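Philosophical Anthropology and Applied Ethics
Unit 4 Handout: Accounts of Personhood
Instructor: Veronika Kelemen

Read before the seminar. Bring the Perrin excerpt and your own notes on it.

4.1 Terms

Three words are used loosely in ordinary speech and must be kept apart in this unit.

Human being: a member of the species Homo sapiens. The term is biological. Whether something is a human being is settled by descent and genetics.

Person: a being with a certain moral standing. Whether all human beings are persons, and whether only human beings can be, are open questions at this stage.

Dignity: the worth a being has that is not a price. Kant's contrast between price and dignity in the Groundwork is the usual starting point. What has a price can be replaced by something of equal value. What has dignity admits of no equivalent.

In written work, use these terms only in the senses given. If an author you are citing uses them differently, say so in a footnote.

4.2 Capacity accounts

A capacity account holds that a being is a person if and only if it has some capacity C. Candidates for C include rationality, self-awareness over time, the use of language, and the ability to act for reasons.

Locke's definition in the Essay (Book II, chapter 27) is the standard early modern source: a thinking intelligent being that has reason and reflection, and can consider itself as itself in different times and places. Note that the definition does not mention species.

Two objections recur in the literature.

(a) Scope. Newborns and people in deep coma do not exercise C. If C must be exercised, they are not persons. Most defenders reply that C need only be possessed as a potential or a root capacity. The reply then has to explain what possession without exercise amounts to.

(b) Degree. Most candidates for C come in degrees. If dignity rests on C, it seems that dignity should vary with C. Clotilde Perrin answers with a threshold: above a minimum level, further differences in C make no difference to standing. Hervé Millet objects that the threshold is chosen to give the result wanted. Both papers are in the course reader.

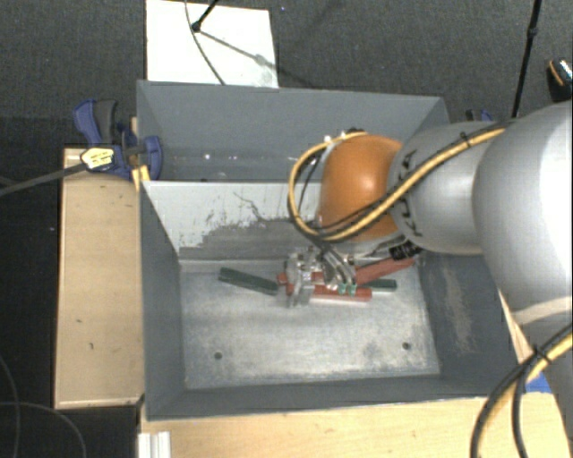

The ability to act for reasons needs a separate treatment, as it is the version of C most often defended today. To act for a reason is more than to produce a movement that serves an end. A robot arm with its gripper apparently closed on a reddish-orange block is in a position that serves an end, and we may describe it with the same verbs we use for a worker: it reaches, it holds. The verbs alone do not show that the arm has a reason. On the view of Dorian Courtois, a reason must be something the agent could weigh and set aside. Millet thinks this is too strong, and would exclude a good deal of habitual human action, such as braking at a red light.

4.3 Relational accounts

A relational account places the ground of dignity in a bond between the being and others. In the theological form, human beings have dignity because they stand in relation to God, who made them in his image (Genesis 1:26-27). In the secular form, the relation is to a family or a moral community.

The theological form avoids objection (b). The relation does not come in degrees, at least on the common reading. It faces a different difficulty: the phrase "image of God" has itself been read as a capacity, notably by Aquinas, who ties it to intellect. On that reading the account folds back into 4.2.

The secular form must say what happens to a being that no community recognizes. If it has no dignity, the account fails to condemn the worst cases. If it has dignity all the same, something other than recognition is doing the work.

4.4 Seminar task

Nayeli Tello will lead the discussion. Prepare one argument for and one argument against this claim:

"A being that cannot be wronged cannot be a person, and a being that cannot do wrong can still be one."

State each argument in numbered premises. Mark the premise you think is weakest.

4.5 Written work

Response paper, 777 words maximum, notes excluded. Due at the first meeting in October. Papers under 400 words will be returned unmarked. Quote Locke by book, chapter, and section. Cite scripture by chapter and verse, and name the translation.

Reading for Unit 5: Perrin, pages 8 to 64.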